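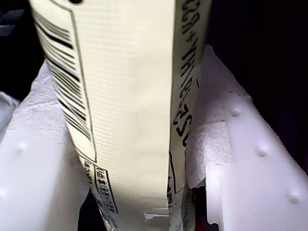
Best way to store old glass ornaments in an attic?

PlevholmPorch
Posted in Home & Storage

I just brought home a big box of glass Christmas ornaments from an estate sale in Crenshaw and I am so excited about them! There are birds with spun tails, little trumpets, a few pinecones with most of the frosting left, and one very odd pickle. I paid $30 for the lot. They came loose in a grocery bag inside the box (I held my breath the whole drive home), so I need to pack them properly before January is over. Our only real storage is the attic, and it gets to 85 degrees up there by late spring and much hotter after that. Is the attic a terrible idea? And what do you wrap them in? My aunt used newspaper and some of hers have gray smudges now.

AtticAndCellar

Congratulations, what a haul! I have 200 or so of these - okay, it's 200 exactly, I keep a list - and I'd skip the attic. Heat loosens the old paint and the metal caps get brittle. A closet shelf on an inside wall is great. Under a bed is fine too. Basements only if yours is truly dry, and mine in Kudunell never was.

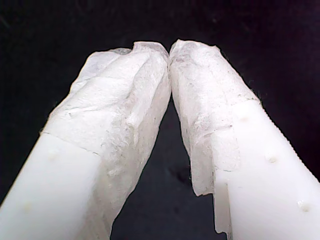
Wrapping is the fun part, at least for me. Go for unbuffered, acid-free tissue and leave the newspaper for the fireplace. Don't smooth it flat against the glass. You want it loose and bunched up, with the folds and wrinkles left in, like the thin white material in the photo, where it sits in layers and you can almost see through it. I use two sheets for a plain ball and more for anything with a beak or a tail. Crumple a little extra into a nest for the bottom of the compartment, set the ornament in with the cap facing up, and close the tissue over it without twisting. Spun glass tails get their own small box, always. No bubble wrap directly on the paint, either! It can stick and leave circles.

Take the hooks off before you wrap. I scratched a lovely blue trumpet by being lazy about that.

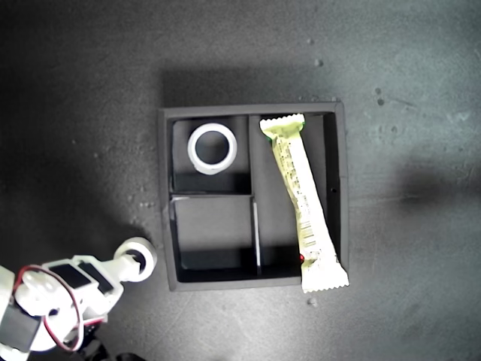

Hooks and spare caps go in a little lidded tin in the same box, and I write the year on the lid in pencil. Each of my boxes holds 8 big ornaments per layer, with a sheet of cardboard between layers, and I never go over two layers. The dividers from Imach are sturdy, but cut-down cereal boxes worked for me for years.

Please post a picture of the pickle.

snowglobe_fan

egg cartons!! they work great for the small ones. just make sure theyre clean, and use the cardboard kind not the foam. also label the box FRAGILE on all the sides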